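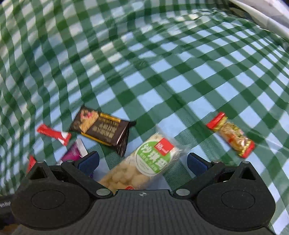
Wekesa Mabula remembers that in January the room at Terau had one heater for four men. He came to pick apples and stayed for the pruning. "We asked for a second heater and waited 3 weeks," he told me.

His pay slips show $3,000 taken for housing over the season. Gwawr Kneath, from the labour office in Wysocka, has read them. "The contract permits a charge, but it gives no amount," she said.

Mabula wants to return next year. "The work I like," he said. "The room, no."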